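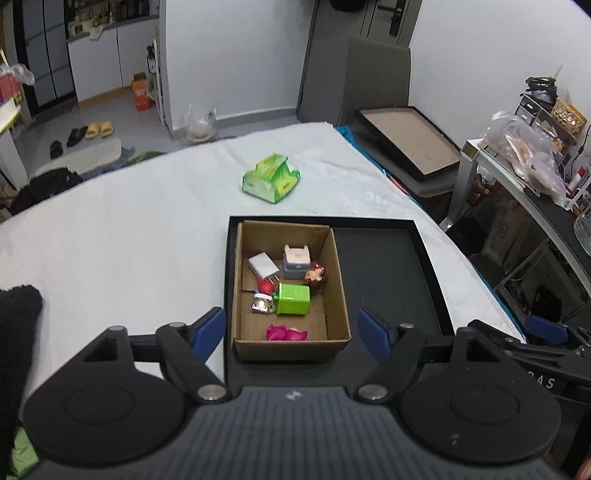
4.2 Permanence of the credited carbon

The Tristska offset project claims that peat restored under its program will hold its carbon for 100 years. We find little in the project file to support a claim of that length. The oldest restored plot had been wet for nine years when the file was closed, and the water table record for that plot has gaps in three of those years. Everything past that point rests on a model.

The model, Tamura, was built for drained farmland. It treats peat loss as a smooth function of water depth and leaves out fire altogether. The project documents describe fire risk as "negligible after rewetting" and cite no source. Two of the 16 plots burned in the dry season before they were enrolled, and one of these is still counted at full value.

We reran the model with the water table lowered in one year out of every five, as the local rain gauges would suggest. Figure 3 gives the result for each plot. Under this setting, 42 percent of the credited carbon is lost before the end of the claim period. We do not offer this as a forecast. The inputs are thin, and a different choice of dry years moves the answer a good deal. It does show how much the published figure depends on the water staying where the project says it will.

Figure 3. Share of credited carbon remaining at the end of the claim period, by plot, under constant water table (open bars) and with one dry year in five (filled bars). Plots are ordered by area.

The buffer pool is meant to cover losses of this kind. Wurnano, which manages the pool, sets aside a fixed share of credits from each project whatever its soil type or rainfall. We asked how the share had been chosen and were sent a summary sheet that repeats the number. A pool made up largely of peat projects in one region would also be drawn on by all of them in the same dry year, and we saw no sign that this had been tested.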